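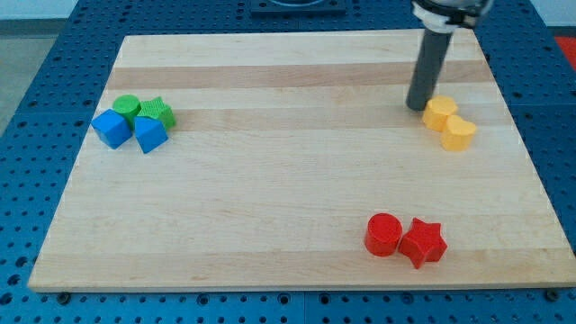

October 2021: The Stairs, Continued

The stairs failed. I am told this is normal, the way rain at a picnic is normal. The inspector came, put his tape against the basement flight, wrote down a number and sighed through his nose. One riser is taller than its neighbors, and the code does not care that I have been walking up it for 13 years without incident. (With one incident. I was carrying soup.)

Vangelis Kouris, my contractor, took the news well, seeing as he is paid by the day. He says the tall riser dates from when somebody laid a new floor down there and left the bottom step to fend for itself. His plan is to pull the whole flight and start over. My plan was to raise the bottom tread with something thick and paint it. He looked at me for a while and then went to get his lunch.

So now there is a quote. It has 600 dollars on it for a handrail, a thing I had been thinking of as a stick. The Dratar rail costs less but comes in a finish called Harvest. The Okum one needs brackets from Thiele, and Thiele wants me to call during business hours, when I am at work earning the money for the brackets. I went with Dratar. I can live with Harvest.

Also learned today that the rail has to return to the wall at both ends so a sleeve can't catch on it. I went straight around the house looking at every rail we own. Two of them would have had me by the cuff years ago.

Spent the evening moving boxes up from the basement before the flight comes out. Found the good drill, the bad drill, 32 hinges and a tube of Flodex sealant gone hard as a candle. Put the hinges back in their box and the box in the hall, where I walked into it at ten o'clock.

Demolition starts at seven. Must remember that the cat's litter is down there, and the cat isn't.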